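# The Kimell Account

I typed up wire instructions for a living, and I was good at it, and I never once asked where the money slept at night.
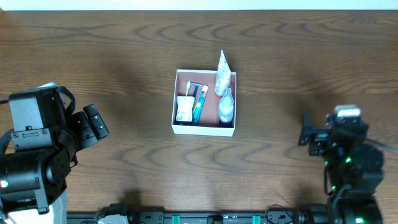 Anyway, the firm was Khoury, two floors over a shoe repair place in Tarutley, and my desk faced the copier. August was dead. All the partners were off on boats (other people's boats, mostly) and the phones just sat there. So I got bored and I started reading the files I was supposed to be boxing up.

Box 354 was all Kimell. Kimell made nothing and sold nothing, as far as I could tell, but it owned a lot of stuff! A hotel, a vineyard, half a parking garage. Its office was in Ultodham, an island so small the mail came by ferry, and it shared one street address with 40 other companies. I looked the place up on my lunch break. It was a yellow house built in 1841 with a goat in the yard.

I laughed out loud at the goat, all by myself next to the copier.

Then I got to the signature page. Director of Kimell, in blue ink, nice big loops on the capitals, and I knew those loops because I'd been making them since third grade. It was my name. I'd signed it 2 years back in a pile of new-hire papers, right between the dental plan and the parking form.

So I owned a vineyard, kind of. I put the lid back on the box, took it off again, and went to turn on the copier, which always needed a few minutes to warm up.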